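3.2 Condition of the bins

The bins used in this study came from the small-parts store at Cernport, where open-topped sheet-metal bins are kept in service until they leak or no longer stand level. We looked at 265 of them over one winter, starting in January. Each bin was emptied, brushed out and left uncleaned otherwise, so that the marks on the metal stayed as the store staff would find them. Kha Thái graded all of the bins, using the four-step wear scale proposed by Strebel and later shortened by Darard.

Wear was graded separately for the floor, the side walls and the sloped panel at the far side. The floor grade turned out to say the least about how long a bin had been in use. Scuffs and pale scratches build up early and then overlap, and after that a floor looks much the same from one year to the next.
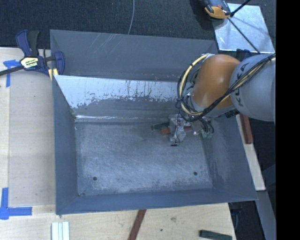

Figure 4. Grey sheet-metal bin, seen from above, with two blocks in it. Scuffs and chalky patches on the floor; bright, irregular band on the upper part of the sloped panel.

The sloped panel was more useful. Parts tipped into a bin strike it first and slide down, and the surface there changes in a way that can be followed by eye. In the lower grades it is an even grey. In the higher grades a lighter band appears near the top, with an uneven lower boundary and dark streaks and chips in it, while the metal further down stays dull. We recorded the depth of this band at its widest point.

Debris was noted but not graded. It tends to stay in the corners, where the floor meets the walls and a brush does not reach well – the Wonarwood survey reported the same for deeper bins. Holes in the floor were entered as present or absent. We did not try to separate wear at the rim of a hole from wear on the floor next to it.

A set of 20 bins was graded a second time after the main round, without reference to the first grades. Differences between the two rounds were confined to the floor.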